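Give me the boring robots

I spent an afternoon in February at the open day Rosmont put on, and I've been arguing about it with anyone who will sit still ever since. So let me argue about it with you.

If you've been to one of these things, you know the drill. There's a big hall with music, and something with legs does a little dance, and everybody holds up a phone. Rosmont had that too (Widavow brought the dancer, and fine, I clapped). But I wandered off to the back rooms, where the crowd was thin and the coffee was better, and that's where they were doing laundry.

I mean plain old laundry! A chair, a basket, a washing machine, two robot arms and some clothes. The job was the kind you give a ten-year-old: get the stuff off the chair and into the wash.
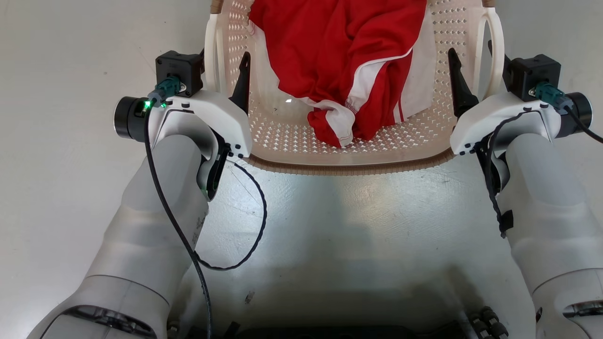
I stayed 65 minutes. My brother-in-law texted me twice to ask if I'd left the building. And I'll tell you what kept me there, it was how hard the whole business is once you slow down and look at it. A pair of shorts has no shape. You drop it and it lands one way, you drop it again and it lands some other way, and there's no handle on it anywhere. A car door on an assembly line is the same car door all day long. A wad of laundry is a brand new problem every single time, and we solve it half asleep with a phone in the other hand.

The woman next to me was not impressed. She said her kid could do it faster, and she's right, and I bet her kid doesn't do it either.

My gripe is with how these days get sold. The flyer from Mukach, who had the stand by the entrance, promised a "home without chores" and had a picture of a family laughing on a lawn. Come on. I have 200 chores and I'd be thrilled to hand over 2 of them. Tell me which 2, tell me how long it takes, tell me what happens when a sock goes behind the machine. I'd respect that flyer. I might even keep it.

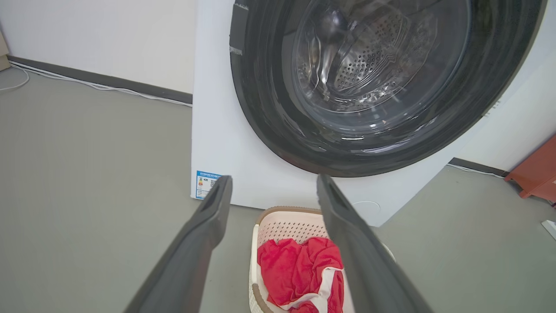
I also think the slow stuff should be in the main hall. Put it right up front, next to the dancing legs, and let people get bored for a few minutes. Bored people ask good questions. In the back room I heard folks ask what it would cost, who fixes it, whether it minds cats. Out front all I heard was "whoa."

My mother ran a house with 5 kids, and wash day ate her whole day. She would have had zero interest in a robot that dances. She'd have pulled up a seat in that back room and started giving it orders.

There was a talk from the Coşkun people at the end, 22 slides on the future of living, and I left partway through to catch my bus. There was a full hamper waiting at home, and I did it myself, whites and colors together, and I'd do it that way again.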